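Right, a thread about laundry. More precisely, the last ten minutes of laundry, when it's all dry and clean and ends up on a chair. I have opinions and I'm very excited about them!

1/ Everyone I know has The Chair. Ours at the Flalludach flat was meant for sitting on. I don't think I sat on it once between moving in and last October.

2/ So I started timing myself. Folding one full load and putting it away takes me 500 seconds if the radio's on. Ignoring it took me four days. I was amazed by this!

3/ My favourite discovery so far is folding big flat things first. Sheets, tablecloths, the enormous towel. The pile drops by half and you feel like a champion before you've touched a sock.

4/ Second favourite — shake everything out before you fold it. One good snap, then smooth it with your forearm. I've ironed two things since spring.

5/ A few of you asked about the basket. It's a Verbeke, the low one with rope handles, and it holds 45 litres. I love it. It fits one load and not a sock more, so I can't put off the folding until there are two.

6/ Fitted sheets: I still can't do them properly. I tuck the corners into each other, fold it into a rough square and put it at the bottom of the stack. Very happy to hear from anyone who's cracked it!!

7/ Socks get paired on the arm of the sofa while the kettle boils. The odd ones go in a jar. The jar is quite full — we don't talk about the jar.

8/ 310 replies to the last laundry thread, you wonderful people. I've read every one, and the tip about rolling tea towels so they stand up in the drawer has changed my kitchen.

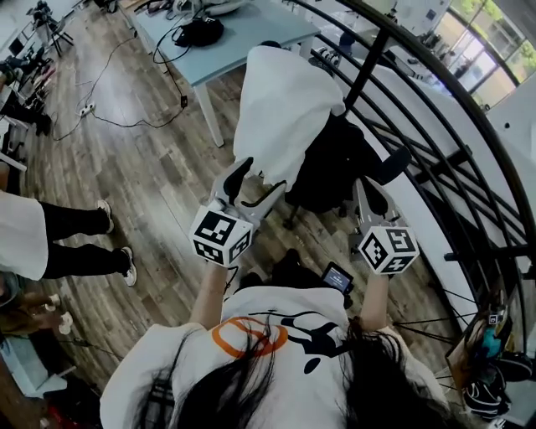

9/ Chairs, then. An office chair is the worst for it, I think, as the back is just the right height for slinging things over. A white cloth hung over a black one like this, all loose folds down over the seat, is where mine always begin. One cloth looks harmless! Then a jumper joins it, and by the weekend you're working standing up. If it's only one piece, pick it up now, find two corners and fold it on the nearest table. Going to do mine before tea.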